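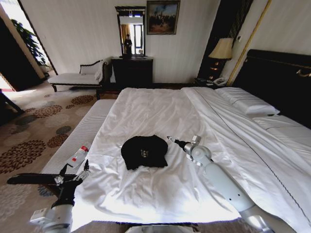
Chapter 2
Clearing and Stripping the Guest Bed

Bed work begins with removal. Before any linen is pulled, the attendant checks the surface of the bed for guest property and trash. Small articles such as caps, bottles, and chargers are easily gathered up in a sheet and carried to the laundry. The Itcombe property, used as the case study in this book, logged 100 such articles in one August.

Property is bagged, labeled with the room number, and sent to the housekeeping office. The duvet is then folded back, the pillows are set aside, and the sheets are released from the foot end first. The mattress pad stays in place unless stained — see Section 2.4.

2.1 Terms used in this chapter
Top linen: all layers above the bottom sheet.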